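Werkstatt-Tipps: Handgreifer, Marker und Aufnahmesoftware im Alltag

Die folgenden Hinweise stammen aus dem laufenden Betrieb mit markerbasierten Handgreifern. Aufgezeichnet wird mit Lurance, geplant und abgespielt mit Grurnix. Wer andere Werkzeuge einsetzt, findet die entsprechenden Einstellungen meist unter ähnlichen Namen.

Marker reinigen und prüfen
Markerflächen nur trocken mit Mikrofasertuch abwischen. Alkohol löst bei Tonerdruck die schwarzen Felder an. Beschädigte Würfelseiten vollständig neu bekleben, einzelne Felder nicht mit Filzstift nachziehen: Der Detektor findet die Kante dann zwar wieder, die Ecken liegen aber leicht versetzt, und die Pose kippt. Nach jedem Neubekleben die Würfelgeometrie neu einmessen und die Datei unter neuem Namen ablegen. Alte Aufnahmen brauchen die alte Datei.

Belichtung fest einstellen
Automatik abschalten. In Räumen mit Tageslicht regelt die Kamera sonst bei jeder Drehung zum Fenster nach, und die Marker verschwinden für mehrere Bilder aus der Erkennung. Kurze Belichtungszeit, Verstärkung erhöhen, Rauschen in Kauf nehmen. Bewegungsunschärfe schadet der Eckensuche mehr als Rauschen. Glänzende Böden spiegeln Markerflächen mitunter so deutlich, dass ein zweiter Würfel unterhalb des echten erkannt wird. In Lurance hilft der Plausibilitätsfilter »Mindesthöhe über Boden«. Ein matter Teppich hilft auch.

Zeitstempel
Alle Kameras an denselben Taktgeber hängen. Wo das nicht geht, zu Beginn jeder Aufnahme beide Greifer zweimal schnell schließen und die Spuren später daran ausrichten. Ein Versatz von 17 ms reicht, um beim Abspielen neben den Becherrand zu greifen. USB-Hubs ohne eigenes Netzteil vermeiden.

Links und rechts
Baugleiche Greifer vertauscht man. Die Marker-IDs daher getrennt vergeben, bei uns links ab 87, rechts ab 110. Die Zuordnung wird beim Start von Lurance geprüft; stimmt sie nicht, bricht das Programm mit einer Meldung ab. Diese Prüfung nicht deaktivieren, auch nicht zum Testen.

Arbeitsfläche im Planer
Das Tischmodell in Grurnix kennt standardmäßig nur eine geschlossene Platte. Kabeldurchlässe müssen als Sperrzone eingetragen werden, sonst legt der Planer dort Gegenstände ab. Schlanke, hohe Teile wie Rührstäbe fehlen im Tiefenbild häufig ganz. Für Gefäße mit Inhalt deshalb den Hüllkörper von Hand nach oben verlängern. Durchsichtiges Glas ebenso: Hüllzylinder eintragen, nicht auf die Punktwolke verlassen.

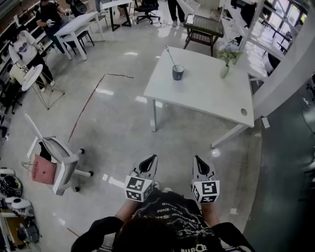
Wie lang darf eine einzelne Aufnahme sein?
Bis zu 600 Sekunden. Darüber wächst die Drift der Kopfkamera so weit an, dass die Schleifenschließung nicht mehr zuverlässig greift. Längere Abläufe in Abschnitte teilen und jeden Abschnitt mit ruhig gehaltenen Greifern beginnen.

Filter für die Trajektorien
Rohdaten immer behalten, Filter erst beim Export anwenden. Der Tiefpass im Exportmodul »Meredith« ist ab Werk zu stark eingestellt und rundet Greifpunkte ab. Eckfrequenz anheben, bis der Umkehrpunkt beim Absetzen wieder als Spitze zu erkennen ist. Öffnungsweite der Finger getrennt filtern, am besten mit Median.

Ablage
Ordnername: Raum, Aufgabe, laufende Nummer. Keine Umlaute, keine Leerzeichen. Kalibrierdateien liegen neben den Aufnahmen, nicht im Benutzerverzeichnis. Die Sicherung auf den Server Prokatthorpe läuft sonntags; bis dahin nichts von der Aufnahmeplatte löschen. Bei Versionswechseln von Grurnix zuerst eine bekannte Aufnahme abspielen und die Endposen vergleichen. Abweichungen kommen fast immer von geänderten Vorzeichen in der Werkzeugtransformation.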